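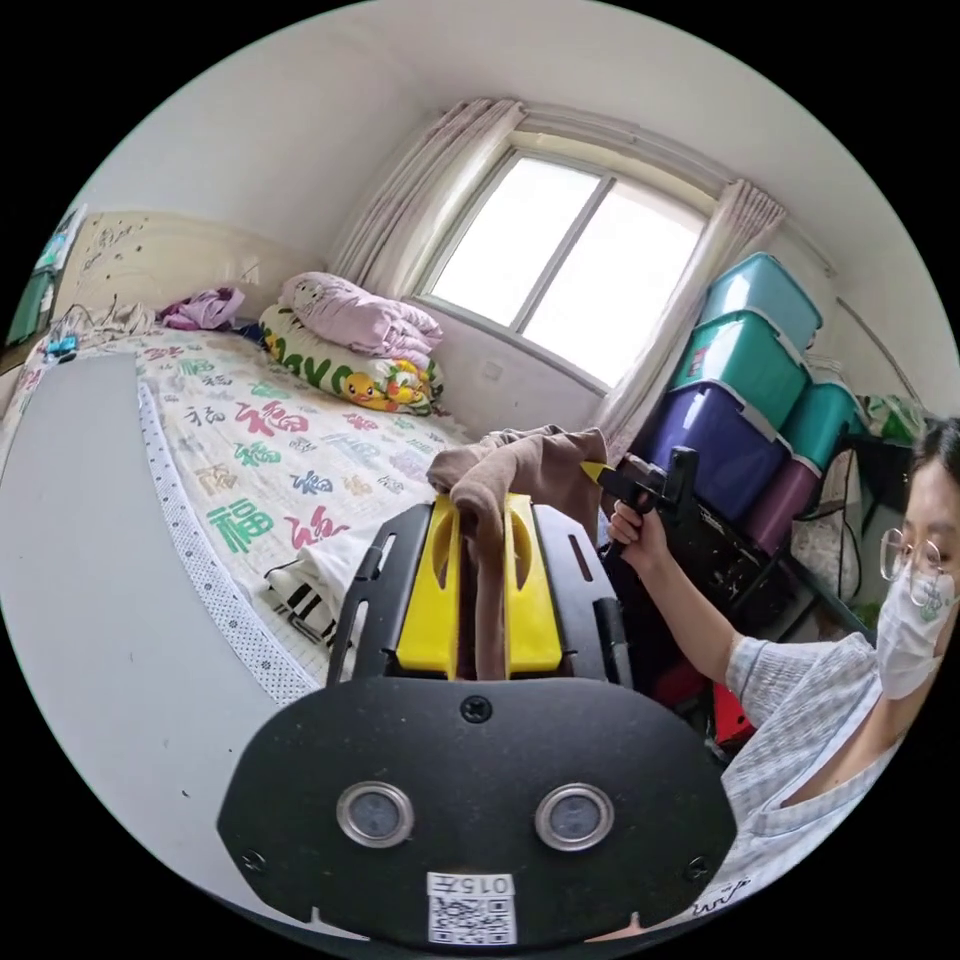 How long does it take to turn barley into malt on a floor?

Eight days at Maltholm, counted from the first steep to the moment the kiln is opened. Ívar Þorgeirsson, who runs the floor there, breaks it down as two days of steeping, five on the floor and one in the kiln. The kiln stage is 23 hours with the fans on, and he does not shorten it.

"People ask whether it could be done in six," he says. "It could. You would get something that crushes like malt and the brewer would ring me within the week."

Maltholm makes malt in batches of 3000 kg, all of it from spring barley, and most of it goes to brewers within a day's drive. The largest customer is Hodine, a lager brewery that takes pale malt and very little else. The barley is mostly Gredel, an older two-row variety with low yields and a thin husk. Þorgeirsson does not claim that it tastes better than modern varieties. He buys it for its low nitrogen, and he says the rest is for brewers to argue over.

This site uses cookies to remember your settings and measure traffic. By continuing to browse you accept our cookie policy. Accept | Manage preferences

Steeping

The grain goes under water three times, with an air rest after each. Total time in water is less than most visitors expect. "The rest does more than the soak," Þorgeirsson says. "Barley under water is short of oxygen. Drain it, pull air down through the bed, and the water that is on the skin goes in. If you leave it under, you get uneven chitting and a smell you will recognize the second time."

He checks moisture by weight. A small perforated can of grain is weighed dry, buried in the steep and weighed again at each drain. He has a moisture meter and uses it on incoming barley, where he trusts it. On wet grain he prefers the can.

Water temperature is held steady through the first steep and allowed to climb slightly in the third. In winter the supply comes in colder than he would like, and the first rest is lengthened by several hours to make up for it. The schedule on the wall is therefore a summer schedule, with pencil corrections.

The floor

Once cast, the grain is spread by shovel and raked level. Depth is the main control. A deep bed holds heat and grows quickly, and a thin one loses heat and slows down. In February the bed may be twice as deep as in June.

"You turn it for two reasons," he says. "One is heat. The other is that the rootlets will knit together if they are left alone, and then you are lifting a carpet." Turning is done every six hours for the first three days, then less often. The tool is a wooden shovel, with a pulled rake between turns. A steel blade damages too many corns, and a damaged corn is where mold starts.

Readiness is judged by rubbing. A corn is split and the starch is smeared between thumb and finger. Chalky all the way to the tip means it is done. A hard, glassy tip means another half day. He also looks at the growing shoot under the husk, which should have reached three quarters of the length of the corn - anything longer is lost extract.
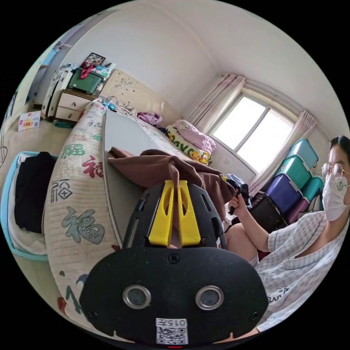

The kiln

The kiln is a single-deck unit of brick and perforated plate. The staff call it the Mallet, after the noise its old damper made when it closed. The damper was replaced before Þorgeirsson arrived and the name has stayed.

Drying starts with high airflow and low heat. As long as the grain is giving up water freely, the air leaving the bed is much cooler than the air going in. When the two begin to close up, the bed has reached what maltsters call the break, and only then can the heat be raised. Þorgeirsson brings the air on to 62 degrees Celsius and holds it there before the final curing step.

"If you go up early, you cook the enzymes while they are wet," he says. "Dry enzymes will stand a good deal. Wet ones will not. For a pale lager malt that is most of the job."

Curing sets color and drives off the raw, green-bean character. For Hodine it is kept short. For the darker malt, made in a few batches each winter, it runs longer and the fans are partly recirculated, which also saves fuel.

Storage and delivery

Rootlets are removed while the malt is still warm and brittle, then sold as cattle feed. The malt rests in a bin for at least 33 days before it is bagged. Brewers who have tried it sooner report slow runoff and hazy wort. Þorgeirsson accepts the report and is less sure of the cause.

"I have heard several explanations, most of them involving moisture evening out between corns," he says. "I have not seen one I would put in writing. We rest it and the complaints stop."

Each delivery goes out with a sheet giving moisture, extract, color and total nitrogen. He would like more brewers to read the nitrogen line before they write a recipe, and to adjust the mash when it moves. The next Gredel contracts are open to growers from 02/01/2022.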